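Saturday, so the bed gets stripped and remade, and so I am in a bad mood about robots again.

Every spring someone tells me the folding machine is coming. Last August it was Alistair Dunbar, across a table in Telden, who reckoned three years and he'd never touch a tea towel again. I said fine, put money on it. He put 60 quid on it. I intend to collect.

My case is simple enough. Cloth is horrible. A mug has a shape and keeps it. A T-shirt has whatever shape you last dropped it in, and the moment you pinch a corner the rest slides off and becomes something else. You do it without looking because you've had decades of practice and skin on your fingertips. Two hard jaws have neither. 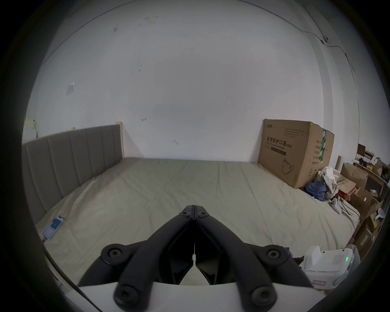

And most bedrooms are a mess, which the demos forget. Show videos have one towel, one table, nice flat light. Real homes have chargers in the covers and boxes on the end of the bed, the stuff that was going to be put away in the week and wasnt. Before anything gets folded somebody has to decide what is laundry and what isn't. That's the chore, or half of it anyway. A machine that folds beautifully once you've cleared up for it has given me a new job.

Lacey Kershaw disagrees with me on this. She runs the linen room at Hedlund, the care home up the road in Vimham, and she would take the machine tomorrow. 953 pillowcases in a bad week. All the same size, all white, straight off the same trolley. Her point – a fair one – is that I keep arguing from my own bedroom when the work that breaks people's shoulders is the dull repeated kind. Give it the pillowcases. Let it be slow. It can run all night.

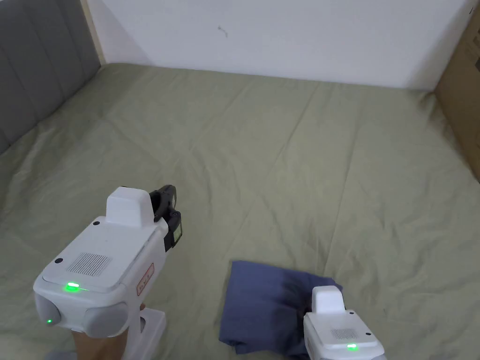 Fair enough, and I've shifted a bit. Pillowcases, yes, maybe soon. Fitted sheets no. I can barely do a fitted sheet with two hands and my chin. Dark jersey with a sleeve inside out, no. Anything where you have to find the edge before you can start, I'd say we are a good way off, and finding the edge is nearly all of it.

What I will grant is that people have stopped trying to write rules for it. Getting a person to do the job over and over with the same sort of gripper the machine will have, and letting it learn from that, seems to me the first sensible idea in years. Slow, boring, very un-futuristic. Good. It treats housework as a skill somebody has, and it's about time.

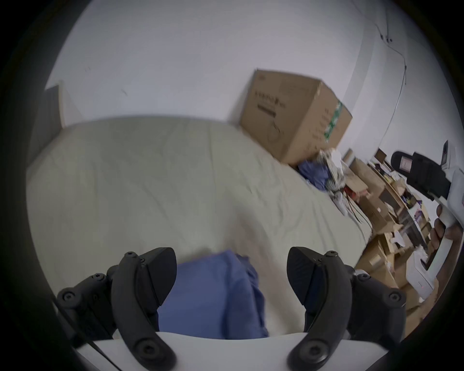 But learning from one bed is learning one bed. Then comes mine, with the wrong duvet and the cat. Lacey says 18 months for her linen room. I say longer, and for teh rest of us a lot longer. Alistair has gone quiet.

Washing's done. Better go and get it.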